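역사 읽기 메일링 리스트 보관함
처음 | 목록 | 이전 글 | 다음 글 | 글타래 | 검색 | 로그인

7월, 오후 11시 넘어서
글쓴이: Évan Collet
제목: Re: Re: 중세 방앗간 사용료, 정말 다들 그렇게 억울했을까

Anjana 님, 그리고 아직 이 글타래를 음소거하지 않으신 참을성 많은 분들께.

답장이 늦었습니다. 변명하자면 Catacutan 편역본을 다시 꺼내 읽느라 그랬고, 더 정확히 변명하자면 그 책이 책장 맨 아래 칸에서 다른 책 열한 권을 이고 있었습니다. 먼저 지난번에 주신 글을 옮기고 답하겠습니다.

> Anjana Dissanayake 님이 쓰심:
> 영주의 방앗간을 의무적으로 써야 했다는 이야기는 늘 똑같이 끝납니다.
> 농민은 곡식을 빼앗기고, 방앗간 주인은 저울을 속이고, 영주는 살이 찐다고요.
> 그런데 Wolberg 장원 문서를 보면 사용료를 내고도 제 발로 찾아온 사람이
> 꽤 있습니다. 의무가 없는 이웃 마을 사람들까지 왔고요. 맷돌을 손으로
> 돌려 보신 분은 이유를 아실 겁니다. 저는 한 번 해 봤는데 빵 한 덩이 분량에서
> 포기했습니다. 그러니 '강제'라는 말을 조금 아껴 써야 하지 않을까요?
> 그리고 Évan 님이 말씀하신 벌금 121건은 몇 년치입니까? 그게 빠지면
> 숫자가 아무 말도 안 하는 것 같은데요.

마지막 질문부터 답하겠습니다. 제일 아픈 질문이니까요. 121건은 Wirnirside 장원 법정 기록에서 방앗간과 관련된 벌금만 추린 것인데, 기록이 군데군데 끊겨 있어서 몇 년치라고 깔끔하게 말씀드릴 수가 없습니다. 두루마리 두 개는 물을 먹었고, 하나는 누군가 뒷면에 양 마릿수를 적어 놓아서 앞면까지 번졌습니다. 그 양들에게 유감은 없습니다만 제 색인은 망가졌습니다. 지난번에 제가 이 숫자를 너무 당당하게 썼다는 점은 인정합니다.

다만 숫자가 아무 말도 안 한다는 데는 동의하지 못하겠습니다. 같은 이름이 계속 나오거든요. 집에 손맷돌을 숨겨 두었다가 걸리고, 벌금을 내고, 다음 기록에서 또 걸립니다. 한 과부는 맷돌을 압수당한 뒤에 다시 적발되는데, 그 사이 어디서 새 맷돌을 구했는지는 서기도 궁금해하지 않습니다. 손으로 빻는 일이 그렇게 고되다면서 벌금까지 물어 가며 계속했다면, 방앗간 사용료가 그만큼 싫었거나 방앗간 주인이 그만큼 싫었거나 둘 중 하나겠지요. 저는 후자에 한 표 던집니다. 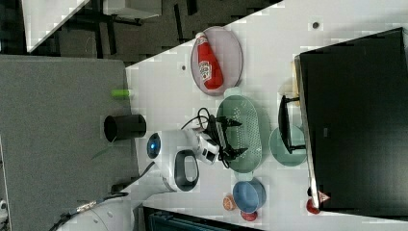 물론 벌금을 일종의 허가료로 읽는 방법도 있습니다. Billden 쪽 기록을 정리한 논문이 그렇게 주장합니다. 액수가 매번 똑같고, 매번 같은 철에 부과되고, 아무도 맷돌을 부수러 오지 않았으니 사실상 손맷돌세였다는 겁니다. 처음 읽었을 때는 말장난이라고 생각했는데, 두 번째 읽으니 제법 그럴듯해서 기분이 나빴습니다. 맥주 벌금도 똑같은 식으로 굴러갔지요. 규정을 어긴 양조업자가 해마다 같은 돈을 내고 해마다 술을 빚습니다. 그쯤 되면 처벌보다는 구독료에 가깝습니다.

그렇다면 Anjana 님 말씀대로 '강제'를 아껴 써야 하느냐. 여기서부터는 제 고집입니다. Wolberg에 이웃 마을 사람이 찾아왔다는 기록은 저도 봤습니다. 그런데 그 사람들은 사용료가 달랐습니다. 장원 소속 농민보다 덜 냈어요. 갈 데가 따로 있는 손님에게는 값을 깎아 주고, 갈 데가 없는 손님에게는 제값을 다 받은 셈입니다. 오늘날 통신사에 오래 가입해 계신 분들은 이 원리를 따로 설명드리지 않아도 아실 겁니다. 그러니 외지인이 제 발로 왔다는 사실이 소속 농민의 사정까지 변호해 주지는 못한다고 봅니다.

방앗간 주인의 저울 문제도 짚고 싶습니다. 이야기책마다 도둑으로 나오니 오히려 의심스럽다는 말씀은 예전 글에서도 하셨고, 저도 반쯤은 그렇게 생각합니다. 동네에서 유일하게 남의 곡식을 만지는 사람이 좋은 소리를 듣기는 어려웠겠지요. 밀가루는 원래 날리고, 돌 틈에 끼고, 쥐도 제 몫을 챙깁니다. 맡긴 것보다 돌아온 것이 적은 건 당연한데 농민이 쥐를 고소할 수는 없으니까요. 그래도 Wirnirside에서는 됫박 밑에 나무판을 덧댄 주인이 실제로 걸렸습니다. 적어도 그 사람은 쥐 탓을 못 했습니다.

한 가지 덧붙이면, 우리가 계속 놓치는 것이 기다리는 시간입니다. 물이 마르는 여름이나 얼어붙는 겨울에는 방앗간이 서고, 그러면 곡식 자루를 지고 온 사람들이 그냥 앉아 있어야 합니다. Catacutan의 각주 168번에 이와 관련한 짧은 청원이 하나 실려 있는데, 일정 기간 넘게 기다리면 다른 방앗간에 가도 좋다는 허락을 구하는 내용입니다. 본문에는 없고 각주에만 있습니다. 편역자가 왜 제일 재미있는 문서를 각주에 묻었는지는 편역자만 알겠지요. 이런 조항이 다른 장원에도 있었는지 아시는 분은 꼭 알려 주십시오. 영주의 독점권에 대기 시간 상한이 붙어 있었다면 이야기가 꽤 달라집니다.

그리고 누가 개인 메일로 '방앗간이 전부 몇 개였느냐, 2,000개가 넘었느냐'고 물으셨는데, 어느 지역 어느 세기 말씀인지 알려 주셔야 제가 모른다고 정확하게 답할 수 있습니다. 풍차도 세는 것인지, 한 지붕 아래 맷돌 두 벌이면 하나인지 둘인지도 정해 주시고요. 이 문제로 싸우다가 절교한 사람들을 압니다.

Wolberg의 외지인 사용료가 적힌 쪽은 제가 옮겨 적어 둔 것이 있으니 원하시면 보내드리겠습니다. 라틴어 약자를 제멋대로 푼 곳이 몇 군데 있는데 연필로 물음표를 쳐 두었습니다. 물음표가 없는 곳도 너무 믿지는 마시고요.

Évan 드림

추신. 손맷돌로 빵 한 덩이 분량까지 가셨다니 저보다 낫습니다. 저는 한 줌에서 그만두고 빵집에 갔습니다.

이전 글 | 다음 글 | 글타래로 돌아가기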